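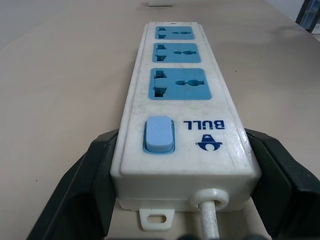

Staff at the Casell site who use a power board at a desk or bench are asked to check it every February, following the procedure set out by Fathima Talukder, Facilities. Allow 10 minutes for each board.

## Before you begin

Switch off and unplug all connected equipment, then unplug the board at the wall. Do not open the housing under any circumstances.

## Checking the board

1. Inspect the full length of the cord for cuts, kinks or flattened sections.
2. Examine each outlet for discolouration, cracks or a burnt odour.
3. Wipe the housing with a dry cloth. Liquid cleaners must not be used -- this includes alcohol wipes.
4. Confirm that the board is not plugged into another board, and that the cord does not cross a walkway.
5. Clear the bench so that the board can be set down flat.
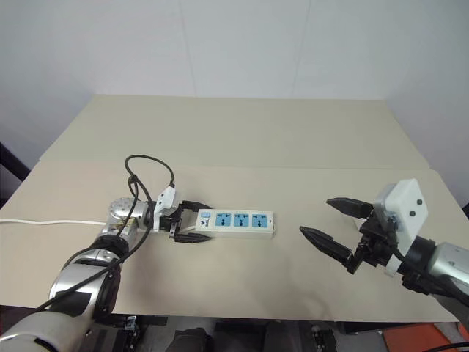 6. Reconnect the equipment one item at a time. Heaters and kettles must go directly into a wall outlet.

## Reporting a fault

Label the board "Do not use" and bring it to Room 357 before 5 p.m. Replacements are issued by Rezaul Wanigasekara. Boards over eight years old are withdrawn -- whatever their condition.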